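Drenen opens its doors in Sonddale with a reborn Grutine coupé

Sonddale workshop to show first finished car in January, with ten more to follow

SONDDALE – Drenen, the small coachbuilding and restoration workshop, will show its first complete car this January, and everyone in the building is thrilled to be able to talk about it at last. The car is called the Pan. It starts life as a Grutine coupé, a two-door that went out of production long ago and still has a very loyal following, and it leaves the workshop with new bodywork, a rebuilt straight-six engine and an interior stitched by hand.

The Grutine was always a lovely shape let down by thin steel and a gearbox that hated cold mornings. Drenen has kept the shape (the long bonnet, the upright rear window, the little kick at the end of the boot lid) and gone to work on nearly everything underneath. The front wings are now aluminium, the floor has been strengthened along both sills, and the new five-speed gearbox shifts cleanly from the moment you set off.

"I learned to drive in one of these, and I have wanted to put it right ever since," said Wenche Dalen, founder of Drenen. "We drove the finished car up the valley road at six in the morning and I came back grinning like a fool. It still leans a bit in the corners. I asked the team to leave that in!"

Power is up to 256 horsepower, and the car weighs 126 kilograms less than the one it is based on. Most of that saving comes from the doors, the bonnet and a new exhaust, which also gives the Pan a deeper voice than the original ever had. Engine builder Eun-seong Song spent more than 1000 hours on the test bench getting the fuelling right at low speed, so the car can potter through town without fuss and then pull hard once the road opens up.

Inside, the dials are the originals, cleaned and fitted with new workings. Trimmer Lihua Liang has recut the seats to give taller drivers proper support under the thigh, and the back seat folds flat for the first time. There is no touchscreen. The heater works, and anyone who has owned a Grutine will know what good news that is.
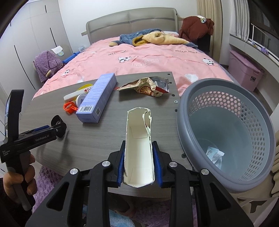 Following the show car, Drenen will build 10 customer cars, each on a donor coupé supplied by the owner or found by the workshop. Every build begins with a bare shell, and owners are very welcome to visit at any stage, choose their paint against the actual panels and have a go in the seat before the covers are sewn. The first two shells are already in the body shop.

"People keep asking what colour theirs should be, and I could talk about it all day," said Meifang Tian, head of design. "The show car is a dark green with a tan cabin. I'd love somebody to order a yellow one."

The Pan will be on view at the Drenen workshop in Sonddale throughout January, with an evening opening every Thursday from 6pm. Entry is free and there will be hot drinks. Grutine owners are invited to bring their own cars and park in the front yard, whatever state they are in.

Press drives can be booked through Mingxuan Jiang at the Drenen press desk.

Ends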